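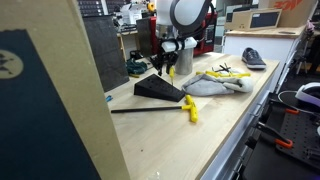

Yellow-handled tool over the holder, bench 2

Plakberg Robotics Board > Manipulation > Results

tarnbrook
11 April 2023
Really happy with this one so I'm sharing early! We've been training a policy to put hex keys back in a sloped holder, and the thing that finally moved the numbers was dumb simple. During training we shift the holder's estimated position by a few millimetres every episode, so the policy can't trust it and has to learn to feel for the hole. Same demos, same network. Out of 163 trials, failed insertions went from 70 down to 2. I ran the whole lot again because I didn't believe it.

gumleaf_ros
That's a massive drop. How many demos?

tarnbrook
4000, mostly collected in November. Frøydis Engebretsen did the bulk of them and she has very steady hands, so the data is cleaner than anything I'd have made.

Kettle Moraine
Great result, but I don't buy the explanation yet. Shifting the holder also gives you more varied approach paths. You could be getting all of the gain from that and none from "feel". Did you try it with the force signal zeroed out?

tarnbrook
Not yet. Fair point, and it's an easy run to set up.

Kettle Moraine
Then I'd hold off on the word feel :)

pdq_mel
I'm with tarnbrook on this. We did the same trick on Priltik with plug sockets and you could see it in the force traces, little sideways searches that the old policy never made. Lovely to watch, too. Ours was a parallel jaw though, and I'd be nervous about long thin shafts in a multi-fingered hand. Doesn't the key rotate in the grasp?

tarnbrook
It does! Most when it grabs high on the handle. The big T-handle is the worst for it, so I left that out of the 163. Should have said so up top, sorry.

Kettle Moraine
Yeah, that belongs in the first post. It's the hard case.

gumleaf_ros
Still a good result for the straight ones. Is the code going into Lesano or staying in your own fork?

tarnbrook
Lesano, once I've tidied the config. The offset range is one line if you want to try it before then. I'll do the zeroed force run first and post the traces, good or bad.

pdq_mel
Can you log wrist torque as well? Aigner's plotting script will take it straight in.

tarnbrook
Will do.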